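Komstead sets its budget for robot hands at Batby

Komstead has agreed the equipment plan for its Batby workshop, and we're delighted to share it! The first order, due in May, covers a single arm and hand from Eturdale, with £2,226 kept back for spare fingertips and cables. 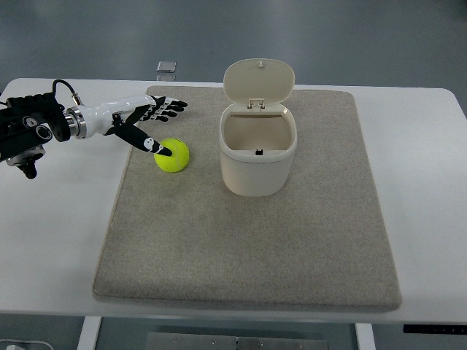 Desks come next. We have allowed £572 for each height-adjustable table and £368 for mats, bins and other small items, which wear out faster than anyone expects. Staff asked for training time too, so the plan sets aside up to 60 hours before a second arm is considered.

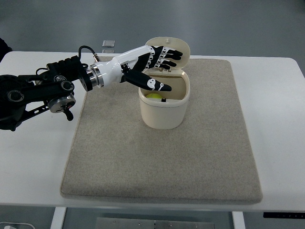
A robotic hand over an open container with a ball inside.

Gallagher will handle delivery and fitting. Suppliers who would like to quote for the second stage can ask the Batby office for the full equipment list.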